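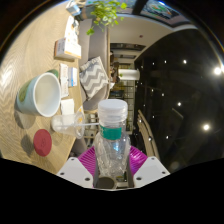

Wrist view, bottle task, cafe table. Clear bottle between the pads, cap on.

Notebook > Mistside > Hand-held gripper collection

Wed 9 August, Ruoxi Xie

Target for this site is 200 accepted demonstrations of the bottle task: approach, grasp by the sides, lift, place on the far side of the cups. Same gripper as at Larkis, magenta pads, no change to the plates.

Clutter rule stays as agreed with Moffat. Leave whatever belongs on the table (napkin, packets, cups, plant) and shift items between episodes, never during one. The clear plastic cup is worth keeping close to the bottle. Both are transparent, and the Larkis set has almost no cases of one transparent object near another.

Lighting: dark ceiling with small bright lamps. Exposure locked before the first episode and not touched after. Glare on the light wood near the table edge moves with operator position. Left in on purpose. If the tracker drops out over the glare, mark the episode and keep the raw file.

Grasp notes:
- Close slowly. An empty bottle buckles if the jaws shut at full speed, and the width reading then stops matching the object.
- Grip the body below the neck label. Grasps on the cap go in a separate folder and don't count toward the 200.
- Hold still for 2 seconds after closing. Plirkum uses the pause to find the grasp event and splits badly without it.

First batch was 18 episodes. Rejected 3: two with tracking loss on the approach, one where I started moving before the recording light. All logged under their original numbers, no renumbering.

Open points:
Mapping run at the start of the session should cover the bench side too. I only swept the table, and both tracking losses were with the view turned toward the bench.
People in the background need blurring before anything leaves the local drive. Moffat has the script.
Ask whether the training side wants a half-full bottle as a separate task or as a variation of this one. I would keep it separate, as the pad force is different.

Next batch: same table, bottle start position moved closer to the paper cup.

Last updated: August, R. Xie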